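Bin Picking in a Shared Workshop: Project Report

3. Setup

Our team had use of the arm at the Tornel workshop for one semester, in evening slots that started at 6 p.m. The goal was to pick household items out of a metal bin without sorting them first. We called the control program Bada. It runs on a secondhand desktop and sends one grasp target at a time to the arm.

The first month went to mounting and wiring. We drilled the bracket holes twice, as the first set was 5 mm off. Cable routing also had to be redone after a tie caught on the bin edge during a slow test move.

4. Grasp trials

We ran 848 grasp attempts on 14 items. An attempt counted as a success if the item was lifted clear of the rim and held for six seconds. Items that slipped back were left where they fell, and the next attempt began from there. 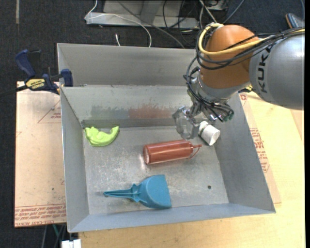 Objects with a curved, glossy surface gave us the most trouble. The depth readings on them had gaps, and Bada often chose a point too close to the end of the item. The reddish-brown squeeze bottle is translucent as well as shiny, so we put it in the hard group along with the small white cup. The blue dustpan or scoop went in a separate group for flat items. We kept the bin clamped at the side for all trials, and checked the clamp at the start of each session.

5. Remaining work

The sloping walls are still a problem for items that come to rest against them. We plan to add a tilt limit to the wrist and repeat the wall trials in October.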